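Jar tips from the Saturday robot club

Our club at Girholm has spent most of this term on one job: picking up kitchen jars and putting them where they belong. It sounds like nothing. It has been the best fun we've had since the line followers, and along the way we've learned a surprising amount about jars! So these are the tips we've scribbled on the back of the register, tidied up a bit, for anybody running a kitchen project with a class or a club (and a good few of them are handy if you just want a spice shelf that behaves itself).

Choosing your jars

Start with glass jars that have straight sides. Jars with a waist or a fancy shoulder look lovely and slide about horribly between two fingers. Save them for the end of term, when everyone's feeling brave.

Get two or three sizes. A short spice jar and a tall one need quite different grips, and if you only practise on one kind you'll get very good at that jar and no other. Ours came from kitchen cupboards and a car boot sale, and the whole collection cost less than a pizza.

Soak old labels off in warm water with a squirt of washing-up liquid, then rub the sticky patch with a little cooking oil and wash again. Sticky glass is a menace. It clings to the finger pads when you let go, and over it goes.

Filling them

Dry and pale is good: rice, sesame, oats, pearl barley. You can see the level from across the table, and a spill sweeps up in a minute. Flour and ground spices are a pain (we had paprika in the carpet until after half term). Anything with nuts in stays at home, and check about sesame too before you open a bag of it, as plenty of people can't be near it.

Don't fill to the top. Just over half is lovely, with enough weight in the bottom to keep the jar steady and enough room for the contents to shift, so you can hear if you've tipped it. Nearly empty jars are the hardest of the lot. They skitter.

If your jar has a shaker lid, turn the cover to the closed position and put a strip of masking tape over it for the first few sessions. Then take the tape off and see who's been paying attention.

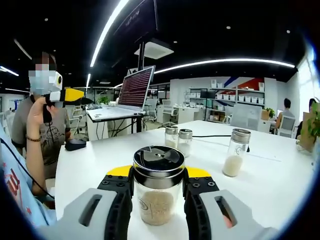
A shaker-lid jar in the gripper, with three more jars on the table.

Getting hold of a jar

Go for the glass and leave the lid alone. Lids turn, and a jar held by its lid can unscrew itself on the way up, especially one that was last closed by somebody in a hurry.

Bring the fingers in level. If one pad touches well before the other it shoves the jar sideways, and you end up chasing it across the table. Slow down for the last little bit, let both pads meet the glass, then squeeze. Lift straight up before you go anywhere else!

Wipe the pads between goes with a barely damp cloth. Dust and starch from the rice build up faster than you'd think, and we've had perfectly good grips go slippery by eleven o'clock for no other reason. Check the screws while you're there.

Swap hands halfway through. Hand-held grippers aren't heavy for the first ten minutes, but by the fourth round you can feel it in your wrist, and tired wrists drop things. Loose sleeves rolled up, please.

The table

A plain pale table is a treat to work on, but it shows every crumb, so keep a dustpan underneath. Clear it down to the jars you're using. Pencil cases and biscuits go on the windowsill.

Run cables away from the jars where you can, and if one has to cross the table, tape it flat at both ends. A loose cable will catch the bottom of a tall jar sooner or later.

Mark the home spots with small bits of masking tape so each round starts the same way. We used stickers at first and they left gum on the surface, which took over 2 hours to shift.

Putting down

This is the half everyone rushes. Lower until you feel the base touch, stop, open the fingers a little, wait, then open them fully and back away. If you whip your hand off the moment it lands you'll take the jar with you.

Practise on a folded tea towel first. It's forgiving, and it's quieter.

Keeping a tally

We put a tick on the whiteboard for every clean pick and a dot for every wobble. The target for the Dusgate open day is 800 clean ones, and the board is filling up nicely. Thirteen in a row is the club record. It has stood for weeks and several people are quite cross about it.

Break rules, for what they're worth: if a jar gets chipped, everybody steps back, thick gloves on, and the jar and everything in it goes in the bin wrapped in newspaper. Don't try to save the rice.

Next month we start on mugs, so if you've any odd ones with big handles, the box is by the door.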